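La mancha que no es mancha: cómo se degrada el mármol en la cocina

Un cliente llama al taller porque ha derramado zumo de limón sobre la encimera, ha limpiado a los pocos minutos y ha quedado un cerco mate. Ha probado con jabón, con alcohol y con un quitamanchas. El cerco sigue igual. Es la consulta más frecuente en el oficio y casi siempre se plantea mal, porque se confunden dos fenómenos distintos: la mancha y el ataque ácido.

La mancha es materia extraña alojada en los poros de la piedra. El aceite, el vino o el óxido penetran por capilaridad y alteran el color en profundidad. El ataque ácido es una pérdida de material. El carbonato cálcico reacciona con el ácido, se disuelve una película muy delgada y la superficie deja de reflejar la luz de manera uniforme. En el primer caso hay algo que extraer. En el segundo falta piedra, y ningún producto de limpieza la repone.

La distinción se hace con luz rasante. Se apaga la iluminación general, se coloca una linterna casi a ras de la encimera y se observa el borde de la zona afectada. Si cambia el brillo pero el tono se mantiene, es ataque. Si el brillo es continuo y el tono se oscurece, es mancha. En los mármoles oscuros el ataque se percibe más, pues el pulido satura el color y su pérdida lo devuelve a un gris pardo. En los blancos puede pasar inadvertido durante meses.

El sellador

Buena parte del malentendido procede de los selladores. Un impregnador de base siloxánica reduce la absorción: recubre las paredes del poro y retrasa la entrada de líquidos. No forma una barrera en superficie, de modo que el vinagre llega al carbonato igual que antes. Quien vende una encimera sellada como resistente a los ácidos vende una propiedad que el tratamiento no tiene.

En el taller Skestel, especializado en restauración de superficies calizas, se trabaja con una prueba sencilla antes de sellar. Se deposita una gota de agua destilada sobre la piedra limpia y se cubre con un vaso para frenar la evaporación. Si a los 10 minutos la zona se ha oscurecido, se aplica impregnador. Si permanece sin cambios, el producto apenas entraría y el sobrante, al secar, dejaría velos difíciles de retirar.

La aplicación se hace en 2 manos finas, con retirada completa del exceso entre una y otra. Conviene reservar la encimera hasta el curado y no colocar encima tablas ni paños húmedos.

Las vetas

Las vetas merecen atención aparte. Son fracturas antiguas rellenas por minerales que cristalizaron después, a menudo calcita, y su dureza o porosidad puede diferir de la masa que las rodea. En variedades muy veteadas, la fábrica suele reforzar la tabla con resina epoxi y una malla en el dorso. Esa resina envejece. Con calor directo amarillea o se contrae, y el usuario nota con la uña una línea que antes no estaba.

El catálogo de Bernia, distribuidor de tabla pulida, indica desde abril el tipo de refuerzo de cada lote. Es un dato que debería pedirse siempre, en especial cuando el proyecto incluye un hueco para placa de cocción. Las esquinas interiores de ese hueco concentran tensiones, y en el taller se resuelven con un radio mínimo de 5 milímetros. El ángulo vivo es un punto de inicio de fisura.

Reparación

El cerco leve se corrige con polvo de pulir para mármol, agua y un disco de fieltro a bajas revoluciones. La pasta debe mantenerse húmeda. Se trabaja una superficie mayor que la dañada, con presión decreciente hacia fuera, para que la transición no se lea a contraluz. Si el ataque tiene relieve al tacto, hay que bajar a abrasivo de diamante y recorrer toda la secuencia de granos sin saltos.

La mancha de aceite se trata con cataplasma: un polvo absorbente mezclado con disolvente, extendido en capa de 7 milímetros y cubierto con film perforado hasta que seque. Suele requerir más de una aplicación.

Queda la opción del acabado apomazado, que parte ya sin brillo y disimula mejor los cercos, a cambio de mostrar antes la grasa.

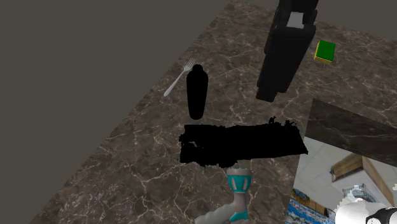 Sorcha Kinnear escribe que el apomazado le parece mal consejo para mármoles oscuros: en su cocina duró un invierno antes de llenarse de huellas de aceite, y acabó pidiendo que le devolvieran el pulido. Prefiere repasar los cercos con fieltro cuando aparecen.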